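Home Courses Handouts Timetable Contact

Study Skills for First-Year Students
Handout 5: Reading a textbook chapter so that it stays in your memory

Before the seminar, please read this handout once from start to end and bring it with you. We will work with the chapter about the town of Jadatby from your course reader. You do not need to know the chapter already. It is better if you do not.

1. What most students do

When I ask new students how they prepare for an examination, the most common answer is that they read the chapter again. Many also use a yellow marker. Reading again feels good, as the second time the text goes faster and the words look familiar. But the feeling of knowing a page is different from being able to say what was on it when the book is closed. We call the first one recognition and the second one recall. The examination in this course asks for recall in almost every task.

You can test this on yourself tonight. Take one page from any of your courses, read it two times, close the book and write what you remember. Then compare. Most people are surprised how short their own text is. Please do not be discouraged by it. The short text is useful, for it shows you where to put your work.

2. The method of Pidum

In the older version of this course the method had a long name. Students shortened it to Pidum, and now it stands under this name in all our handouts. The letters mean: preview, inquire, digest, utter, mark.

Preview. Look at the headings, the first paragraph and the last paragraph. Five minutes are enough. Do not start to take notes.

Inquire. Change each heading into a question and write it on the left side of your paper. The heading "Growth of the harbor" becomes "Why did the harbor grow, and when?"

Digest. Read one section only, up to the next heading. The pen stays on the table.

Utter. Close the book and answer your question aloud, in your own words. If you are in the library, write the answer instead, or go to the stairs.

Mark. Open the book again. Correct what was wrong and add what was missing, in another color. Only now you may use the yellow marker, and only for the things you forgot.
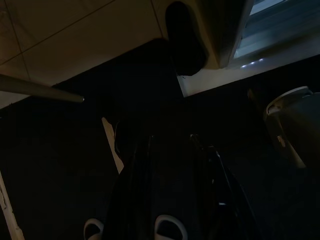 The step which students leave out most often is Utter. It takes time, and it is not pleasant to sit and search for a word which does not come. However, this searching is the part that makes memory stronger. One old help for it is to connect the points of a section with parts of the room where you study. Suppose your section has several causes in a fixed order. You look up at a ceiling of large pale tiles with thin dark lines between them, and you put one cause in each tile, going from one line to the next. Later, when you are in another room, you imagine the ceiling and go over the tiles in the same order. It sounds childish, and some students refuse it at first, but for ordered lists it works well. For definitions I would not use it.

3. How to plan the sections

The Jadatby chapter has 111 pages together with the notes at the end. Do not try to do this in one weekend. Leave out the notes, and there remain 100 pages. Divide them by the headings and not by the number of pages, for a section that is broken in the middle is very hard to say aloud. A short section in the morning and a short section in the evening are better than both together.

Between two sections of the same course, put something from another course. This is called mixing. It feels slower while you are doing it, and students often complain that they get confused. Try it for two weeks before you decide.

4. When to repeat

Repeat your questions from the left side of the paper, not the text. A simple rhythm is:

- the next day
- after three days
- after one week
- after one month

If you could answer a question without help on two days, put it away until the last repetition. If you could not, it goes back to "the next day". Cards are practical for this, but a folded sheet where the answers are hidden does the same work and costs nothing.

Terms from the chapter which you should be able to explain without the book: hinterland, toll right, the Lins agreement, the Luvo road, staple port. The last one was wrong in many papers last year. Please note that "staple" has nothing to do with the small metal thing in paper.

5. Work for the seminar

a) Preview the whole chapter and write your questions for the first two sections.
b) Do the complete method with section one only. Note how long each step took.
c) On page 82 there is a table with harbor taxes. Prepare one sentence which says what the table shows. One sentence, not a copy of the numbers.
d) Bring your paper with both colors on it. I will not grade it and I will not collect it. Your neighbor will ask you the questions from your left side, and you will answer with the book closed.

If you were absent from the last seminar, do a) and b) first and leave c) for later.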